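Pekadia open day, quick notes before I forget

Got there late, parking a mess. Hilde Lambrechts was already two rooms in, so I skipped the welcome talk. Coat rack full. Coffee good, badges useless (the pins bend).

Ground floor is kitchenware storage, long and cold, shelves to the cieling. Then the stairs, 20 steps, then the tasting room. Six of us in there, bit of a squeeze.
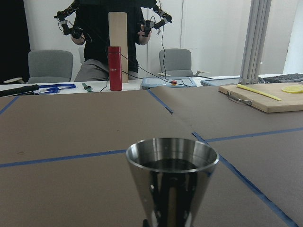
Lemon water was what I came for. Ryszard says the recipe hasn't changed since October, I say less sugar. Loved the table tho, brown paper all over, blue tape marking it off into sections, lemon slice on the cutting board. Stealing that for our own kichen day. Left at 2, missed the shop.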